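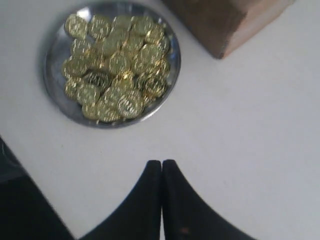 # Registro de fichas y piezas de trueque de Bendomville

Versión 3 de la tabla. Fecha de corte: 02/09/2018.

Contiene los datos de las fichas emitidas por comercios, hornos y minas de la comarca de Bendomville, tal como aparecen en los libros de caja y en las cajas de material conservadas en el archivo municipal. No incluye moneda oficial ni medallas conmemorativas.

## Contenido

- `fichas.csv`: tabla principal, con 2.055 filas. Una fila por ficha.
- `emisores.csv`: 60 emisores, con su código, localidad y años de actividad.
- `libros.csv`: 522 asientos transcritos de los libros de caja.
- `notas.txt`: dudas de lectura y correcciones pendientes.

Los archivos están en UTF-8, con punto y coma como separador. La primera línea de cada tabla lleva los nombres de las columnas. Los campos vacíos significan "no consta". El cero se usa solo cuando el libro lo escribe.

## Origen de los datos

La mayor parte procede de tres fondos:

1. El fondo Asadi, un almacén de ultramarinos que pagaba parte del cambio en fichas propias. Es el más completo, con 900 filas.
2. El fondo de la tejera de Sturunley, que entregaba a los jornaleros piezas canjeables en la cantina.
3. El fondo Tendton, de una sociedad minera que compró la tejera y siguió usando las mismas piezas con otra contramarca.

El resto son donaciones sueltas de particulares. En esas filas la columna `fondo` lleva el valor `suelto` y la procedencia debe tomarse con cautela.

## Columnas de fichas.csv

- `id`: identificador de la ficha. No se reutiliza aunque la fila se borre.
- `emisor`: código que remite a `emisores.csv`.
- `valor`: valor facial, en la unidad que marque la columna siguiente.
- `unidad`: céntimos, jornal, comida, pan o carga.
- `metal`: latón, cobre, cinc, hierro u otro. Se ha determinado a simple vista y con imán, sin análisis.
- `diametro_mm`: diámetro máximo. En las piezas cuadradas, el lado mayor.
- `peso_g`: peso con un decimal.
- `canto`: liso, estriado o irregular.
- `leyenda`: texto de la pieza, con las abreviaturas sin desarrollar.
- `contramarca`: sí o no. Si es sí, la descripción va en `notas.txt`.
- `estado`: de 1 (ilegible) a 5 (sin desgaste apreciable).
- `fondo`: asadi, sturunley, tendton o suelto.
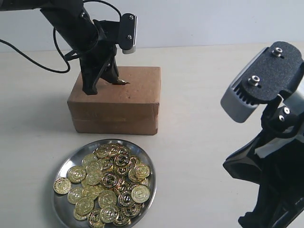
## Las piezas de la tejera

Este grupo da más problemas que los otros dos juntos. Sturunley emitió primero fichas de barro cocido y solo después pasó al cinc. Las de barro se rompían con facilidad y la cantina las aceptaba partidas, por la mitad de su valor. En la tabla, una mitad se registra como ficha propia, con la unidad original y el valor ya dividido. Si aparecen las dos mitades de una misma pieza se mantienen dos filas, enlazadas en `notas.txt`.

Para las de barro, la columna `metal` lleva `otro`. Sabemos que el nombre de la columna no es el adecuado. Cambiarlo rompía las consultas de la versión 2 y se ha dejado así.

El diámetro de las piezas de barro varía mucho dentro de una misma emisión por la merma en el horno. No debe usarse para separar emisiones. La leyenda, cuando se lee, es más segura.

## Cambios respecto a la versión 2

- Se han añadido las fichas de Tendton con doble contramarca.
- Se ha corregido la unidad de las piezas de "carga", que antes figuraban como "carro".
- Se han unificado los emisores duplicados por grafía distinta del mismo apellido.
- La columna `foto` desaparece. Las rutas apuntaban a un disco retirado en julio.
- Los pesos tomados con la balanza antigua se han repetido, salvo los del fondo suelto.

## Limitaciones conocidas

Los años de emisión son de los libros, no de las piezas, que casi nunca llevan fecha. Un asiento de compra de cuños no garantiza que la emisión saliera ese mismo año.

Faltan los libros de la cantina posteriores a la venta de la tejera. Para ese periodo no se puede saber cuántas piezas se retiraron y cuántas volvieron a circular con la contramarca de Tendton.

El estado lo asignaron personas distintas a lo largo de varios años. Entre el 3 y el 4 hay poca diferencia práctica. Para trabajos de desgaste conviene agruparlos.

Hay falsificaciones de época, sobre todo de las fichas de pan de Asadi. Se conservan en la tabla con la palabra `dudosa` al final de la leyenda, entre corchetes. Quien necesite solo piezas seguras tiene que filtrarlas.

## Uso

Los datos pueden copiarse y reutilizarse citando el registro y el número de versión. Las transcripciones de los libros respetan la ortografía original, incluidas las faltas. No las corrija al citarlas.

Para avisar de un error, indique el `id` de la ficha, la columna y la lectura que propone. Si la corrección se apoya en una pieza de otra colección, hacen falta el peso y el diámetro. Las propuestas sin `id` se guardan, pero tardan más en revisarse.

## Pendiente

- Revisar las leyendas de las piezas con estado 1.
- Separar en dos columnas las contramarcas de anverso y reverso.
- Transcribir el cuaderno de cuños de Tendton, del que solo se han leído las primeras hojas.
- Decidir qué hacer con las fichas agujereadas. Por ahora el agujero se anota solo en `notas.txt` y el peso es el de la pieza tal como está.

Contacto: archivo municipal de Bendomville, sección de fichas | © Registro de fichas de Bendomville | Volver arriba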